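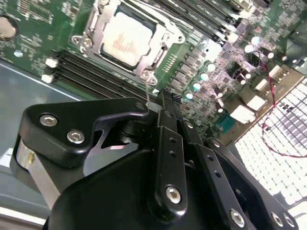
Issue 28, page 3

Yavuz is back on his feet, and on Saturday he walks

Many of you have asked about Yavuz Kırmızıgül, who drove the morning bus from Skellcombe for 16 years and fell ill at the wheel last winter. He managed to stop the bus at the side of the road and open the doors before he lost consciousness. The doctors found a tear in the large artery of the chest, and he was in surgery the same night.

The recovery was slow. Yavuz spent 10 days in intensive care, and afterwards he had to learn again how to climb a staircase without stopping. An infection in the wound brought him back to the hospital in March. "I was angry then," he told me. "I had already packed my bag to go home, and I had to unpack it."

His neighbor Jasper Verschueren drove him to the rehabilitation center in Nindholm twice a week, and he is still doing it. They talk mostly about football, and they do not agree.

On Saturday Yavuz will walk the short route around the lake, together with more than 50 people who have signed up until now. His cardiologist has given permission, with the condition that he sits down at both benches. He has promised this - his wife will be walking next to him to check.

The walk starts at 10 in the morning from the parking lot behind the Meijer bakery. You do not need to register, but please wear good shoes, because the path on the north side is muddy after the rain. Money collected on the day goes to the family room of the heart ward, where relatives can sleep when they live far away. Yavuz's wife slept there for nine nights and says the beds need to be replaced. 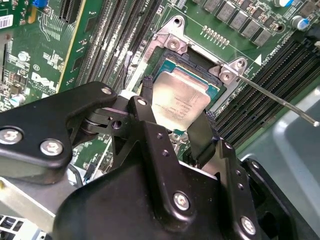
First aid evening in Prendeck

The next course in resuscitation is in October, in the small hall in Prendeck, and it begins at 7:30 p.m. There are 16 places. You can write your name on the list at the library desk.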